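Lunch Leftovers: what gets thrown away at Dondau College and why
Danica Milošević and Pak-hei Chu, Year 12 project report 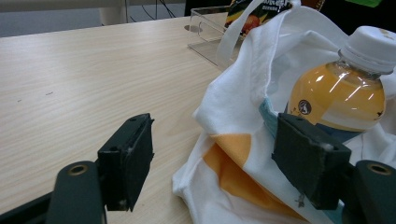
Why do students leave so much food at lunch?

Mostly time. The queue eats up the first half of the break and people end up binning whatever they can't finish before the bell. Taste comes second.

What we did

Questionnaire to 200 students, paper, handed out in form time. Then 16 short interviews, split between the two of us. We also weighed the food bins after lunch for 3 weeks but the kitchen scales were swapped halfway through so we don't really trust the first lot of numbers. Left them out. Should of checked the scales at the start.

What people said

Time came up again and again. Students on the second sitting said it was worse, as the first sitting often runs over. Vegetables get left most, then bread rolls. Pasta hardly ever. Several people said they take a full plate only becuase the serving is fixed — you can't ask for less. One said she asked once and was told the portions are set by Gremora (the caterer), not the kitchen staff.

Packed lunches: less waste, or at least less in our bins. Could be going home in bags. We didn't ask, sorry.

Trial

The kitchen let us try 2 plate sizes on pasta and curry days. Small plate was popular with the younger years. Older ones mostly ignored it. Staff said it slowed the line a bit at first, then not much. Too short a trial to say if waste went down.

Problems

Questionnaire too long, lots of blank last pages. Question 3 was worded badly and people read it as being about breakfast. Pak-hei was off ill for part of the interviews so Danica's notes are longer — the two sets don't match up well.

Next

Repeat the plate trial in July with working scales, both sittings. Ask about packed lunches properly. Talk to Gremora about portions, they haven't answered our email yet.

Handed in March 25, 2019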